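Ralau Street tables find a second home at the Skavik Center

October 2023

The long wait is over for the regulars at the Skavik Center, who have been drinking their Thursday coffee off folding card tables ever since the old furniture was hauled away in February. The new tables are in, they are solid, and if the chatter in the day room is anything to go by, people are very pleased with them indeed.

They came from the former Santoso bakery on Ralau Street, which closed its sit-down side last winter and was glad to see them go to neighbors (and only three blocks away, too!). Nafula Makokha, who runs the day room, had her eye on them from the start. A bake sale and a raffle brought in $3,414, enough to pay for the tables, the sanding and a fresh clear finish, with $236 left over for chair pads.

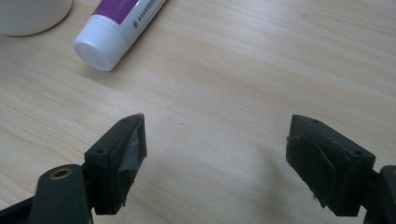
Gerardo Sison did most of the sanding in his own garage, evenings and weekends, and he will happily tell you about every grade of paper he went through. Years of bakery varnish had turned the tops a deep orange, and he wasn't sure what he would find underneath. What he found was a pale wood with a fine striped grain, and with the new finish on it there is just a little shine, enough to look cared for without making anyone nervous about setting down a cup. The tables are already doing double duty - coffee in the morning, crafts and odds and ends after lunch - and a white tube with a purple label was lying right there on the wood beside what looks like the base of a white mug.

"I told them I don't want to see a tablecloth in here until Christmas," said Makokha, laughing. "Gerardo worked too hard on that grain for us to go and cover it up."

Danica Procházka, whose quilting group meets on alternate Mondays, said her ladies had been pinning on their laps all summer and could hardly believe the room they have now. She would still like a brighter lamp by the window, and she has asked us to mention it.

The chair pads are on order. Anyone with a lamp to spare can leave it at the front desk, any weekday before four.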